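Still Life for People Who Think They Can't Draw
Speaker notes – Stilham Library evening talks, August 25, 2018

Opening

Wait for the chairs to stop scraping. Say hi, thank Lucie Carrier for the room and for the coffee.

I started drawing at the kitchen table the winter my knee was bad, and I was terrible at it. I have the first sketchbook with me, so pass it around – please be kind to the teapot on page two! Ask for hands: who drew as a kid? Who stopped? (It's usually most of the room, and usually somewhere in middle school.)

Slide: the old Dutch breakfast pictures

I love these. A bit of cheese, a roll, a knife hanging over the edge of the table. The one I keep going back to is a little copy I bought in Jivthorpe, with 1616 painted in the corner, and I have no idea if that's a real date or somebody showing off. Don't get stuck here. Last time I talked for ages about the cheese and had to skip the whole part on shadows.

What I want them to get: these painters used what was in the house. Lemons, bread, a cup. You've got a house too.

Slide: my setup

A lamp, a cardboard box, a pencil. I use Thibodeau paper, the cheap pad, and I buy it at Clerkex when they mark it down. Someone will ask about erasers. Kneaded one, any brand, keep it in a tin or it picks up cat hair.

Turn off the overhead light. One lamp, off to the left if you're right-handed, so your own hand isn't throwing a shadow on the page.

Squinting

Do the squinting thing together. Everybody squint at my mug. Little details go away and you get a light shape and a dark shape, and that's your drawing right there. Wait for the laugh, it always gets one.

Then the story about Sheldon Perron drawing the same onion for 13 evenings. He brought them all in and we laid them out on the floor. Evening one looks like a lightbulb. By the last few you could almost smell it. (Sheldon may be in the audience. Look first!)

Cloth

People are scared of patterned cloth and they reach for the plain white sheet. I did that for a whole year. Now I say go ahead and use the loud tablecloth, but draw the objects first and let the pattern go soft and vague underneath them. You don't owe the cloth every petal.

Ailbhe Dunne's trick: trace the big shapes of the pattern with your finger before you pick up the pencil.

How many things?

Three is plenty. Let two of them sit close and give the other one some space. Look at the gap between them and draw the gap. Pause here, this one takes a second to sink in.

Try-it time

Hand out paper. Ten minutes, no talking, then a couple of minutes to look at the neighbor's page. Carter Zacharias has the timer. If it runs over, drop the color slide and go straight to questions.

Wrap-up

The group starts again in October, same room, bring your own pencil. Sign-up sheet is by the door, and Colton Caron can answer anything about parking. Leave the last slide up while people draw and pack up. 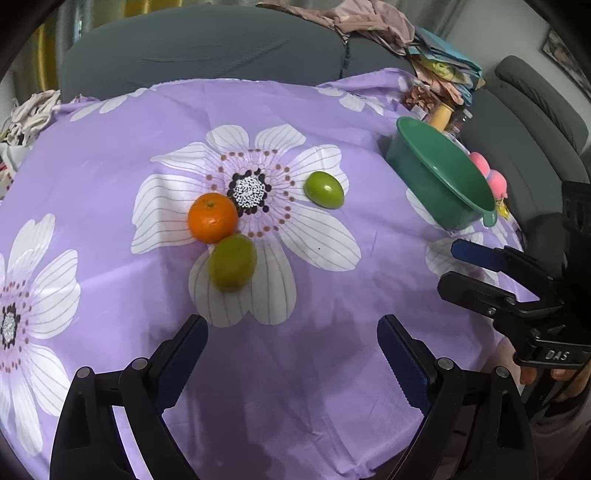 Last slide: orange and green fruit on a flowered cloth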